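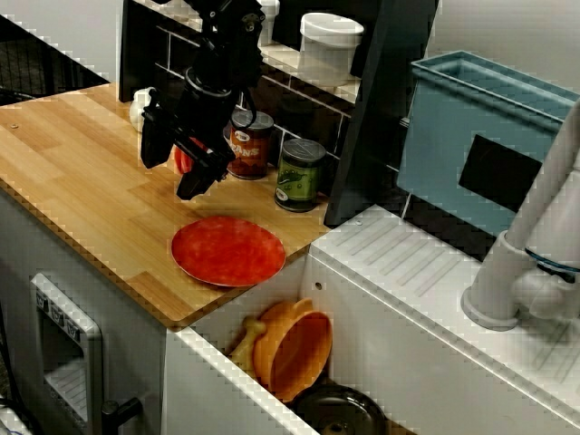
Home Robotics Workshop, Unit 5
Handout by Saranya Rao, 10/4/24

Gripper setup

Bolt the arm down before you plug it in. Set the speed limit to 800 in the Latar settings file and save.

Open the fingers fully, then lower the arm until they sit just above the counter. Write down the height. Do this at two spots, left and right.

Leave slack in the cable at the wrist. Turn the wrist both ways by hand with the power off.

For next time: bring your height readings and read Abbasi, section 2.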